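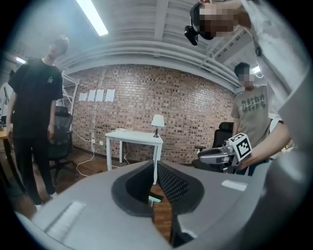
Wie findet ein Schiff eine Mine im Meer?

Hallo, schön, dass du wieder mitliest! Heute geht es um etwas, das ich als Kind total gruselig fand: Seeminen. Das sind Sprengkörper, die im Wasser liegen oder schwimmen. Manche hängen an einer langen Kette knapp unter der Oberfläche, andere liegen unten auf dem Grund, halb im Sand versteckt. Und da liegen sie dann, manchmal noch viele Jahre nach einem Krieg.

Suchen wie eine Fledermaus

Unter Wasser kann man oft nur ein paar Meter weit sehen. Deshalb horchen Minenjagdboote lieber. Sie schicken einen Ton ins Wasser, und wenn der auf etwas Hartes trifft, kommt er als Echo zurück. Das nennt man Sonar. Aus den vielen Echos macht ein Computer ein Bild vom Meeresboden. Blöd nur, dass da unten auch Steine, alte Fässer und verlorene Anker herumliegen (und die sehen im Sonar manchmal fast genauso aus!).

Warum ist das Boot nicht aus normalem Stahl?

Gute Frage! Manche Minen spüren Magnetfelder, und ein Schiff aus gewöhnlichem Stahl verrät sich damit. Viele Minenjäger haben darum einen Rumpf aus Kunststoff oder aus einem besonderen Stahl, der kaum magnetisch ist.

Und wenn eine gefunden wird?

Dann fährt meistens eine kleine Unterwasserdrohne hin und schaut mit ihrer Kamera nach. Ist es wirklich eine Mine, wird sie oft aus sicherer Entfernung gesprengt. Manchmal müssen auch Minentaucher ran, und vor denen habe ich riesigen Respekt.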